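My grandmother never wrote a recipe down in her life, and when she passed I spent a whole April trying to rebuild her pickled green tomatoes from memory, phone calls, and one very stained dish towel. I've told bits of this before (sorry, longtime readers!), but I finally have a version I like, so pour yourself something and settle in.

The first thing I got wrong was the salt. My cousin Trinidad swore it was 3 spoonfuls to the jar, and I believed her, and oh my goodness, we could have cured a ham in there. What she forgot is that Grandma's spoon was the tiny one with the bent handle that lived in the sugar bowl! Once I found it at the back of a drawer, things started to go better. I now use two regular teaspoons and stop worrying.

Then there was the dill. I planted a row along the fence back when we lived on Arroyo, and it came up so thick that I was handing out bunches to the mail carrier. Grandma used the flowering heads and none of the leaves, and she tucked them at the bottom of the jar, under the garlic, where they stayed put. I tried them on top for years and they floated around like seaweed.

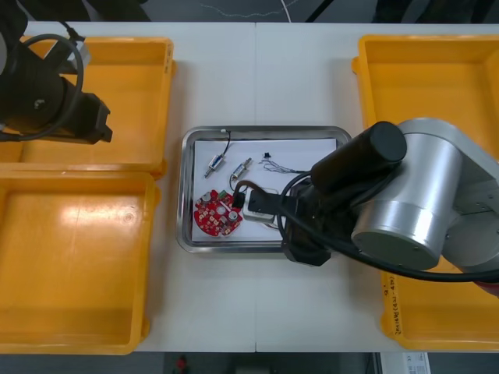
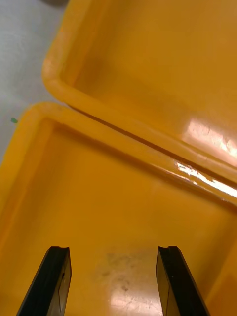 Yellow bins and trays, with nice big rims.

My neighbor Teguh likes his tomatoes sliced thin, and he's welcome to them, but I quarter mine and leave the skins on. They keep a bit of crunch that way, even in the last jar of the winter, which I always mean to save for company and always end up eating at the counter with cheese and crackers at eleven at night.

I still can't say they taste exactly like hers. Hers had something sweet in the background, and my aunt thinks it was a single raisin in each jar, which sounds crazy to me, but I'm going to try it on the next batch. If your family did the raisin thing too, please leave me a comment and tell me when it goes in.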